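Notebook, December, 7.40 am, Plutdale workshop

Name-printing trial, personalised storybooks, batch 81. The long-name problem is back. "Bartholomew" fits the cover and then runs straight through the dragon on page 30.
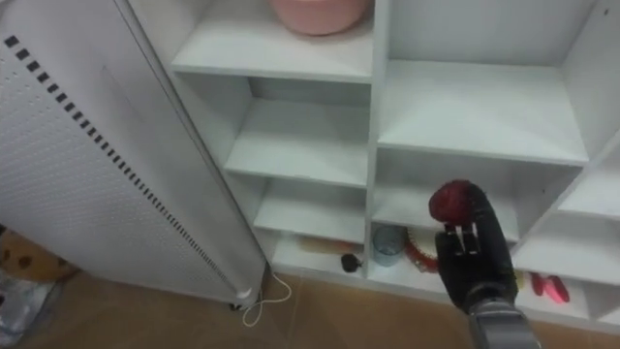
Shireen Du Plessis wants the type shrunk. I tried it. The dragon is safe and no child under forty could read the result. Went back to the Stastum font, which is narrower and only slightly ugly.

Still to do: hyphens, apostrophes, and the customer who typed "any" in the name box and got a book about a brave boy called Any.

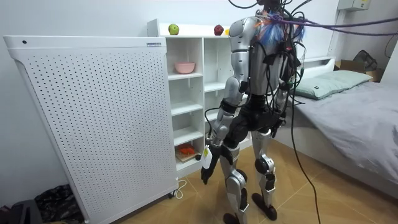
Paper

Clindale sent 181 sheets. We ordered 3000. Rang twice.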